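Print this page | E-mail this page

Gulau Packing Floor: Progress Report to the Mustonen Fund
December
By Yvette MacDonald, operations

The Fund asked for a page on the gift-bag cell and what it has done to the people around it. The cell first, as it is easier to schedule.

Both arms have been running since the second month of the grant. They fill paper carrier bags with snacks and candy for the Galano orders, the work our late shift used to do standing up with a radio on. We promised you 600 bags a shift by this point. On a good shift we get up to 113. A good shift is one in which every bag opens the first time it is asked to, and paper bags are not known for their cooperation.

Nobody has lost a job, as agreed. Several people have lost the job they had and been handed a different one. Jade Kennedy packed by hand for years and now minds the cell, clears its jams and writes down what it dropped. She reports that her shoulders are better and her temper is worse. Her new pay grade came through in the second quarter, after three reminders from me and one from her that I won't reproduce.

Settimio Bassi asked to stay on the hand line and has stayed there. He still packs faster than the cell and has mentioned it at every shift meeting. We have stopped putting the two sets of numbers on the same whiteboard.

The noise complaint is closed. The complaint that it is now too quiet is open, and Brayden MacLeod has it.

Training took longer than the plan allowed. Four people can restart the cell without phoning anyone, which covers both shifts if no one takes a vacation. Réjean Boychuk has rewritten the restart sheet so that it fits on one side of paper and no longer begins with the warranty.

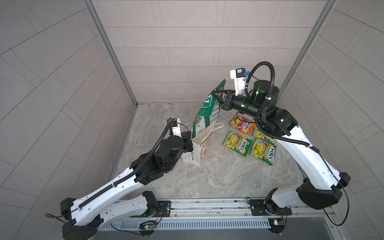 Mixed orders remain the sore point. People grab whatever is nearest and fix the count at the end, while the cell wants its goods laid out beforehand, so somebody has to lay them out. That task did not exist a year ago and appears in nobody's job description. For now it rotates, and the rota is unpopular in a fair and even way.

For the next period we ask to move the unspent travel money into training hours. We also ask to lower the bag target to a figure Jade will agree to sign. She has one in mind.

Related items
Tonier site: hand line seating review
Galano orders: holiday volumes
Restart sheet, one-page version
Shift meeting notes, late shift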